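Efa Yorath was halfway through a story about vinegar when I sat down, and she didn't stop for me. Good! She has run the pickling evenings at Stiltunwood for 4 years, and she talks about cabbage the way other people talk about football.

"You salt it, you squeeze it, you wait," she says. "My gran did hers in December and we'd be eating it at Easter."

Her first evening drew 3 people. Now there's a waiting list, and last season they filled 400 jars between them – beetroot, red onion, a fierce green chilli one from Wanpen Chantharasri that made me cry happily into my tea.
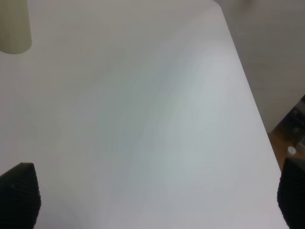
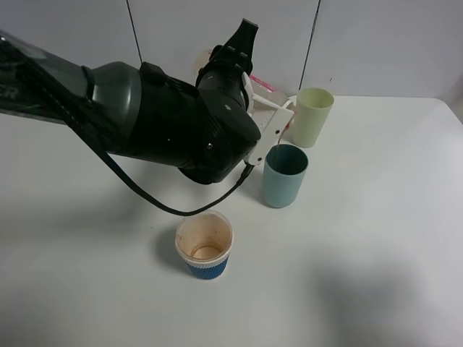
Wanpen's chilli pickle deserves its own paragraph. She slices everything by hand, very thin, and adds palm sugar at the end ("never at the start, it goes flat"). Beetroot is the one she treats with care, and a broad white tabletop like the one in both pictures would have her reaching for newspaper before a single lid came off. "Pink for ever," she says, laughing. I went home with two jars and opened the first on the bus.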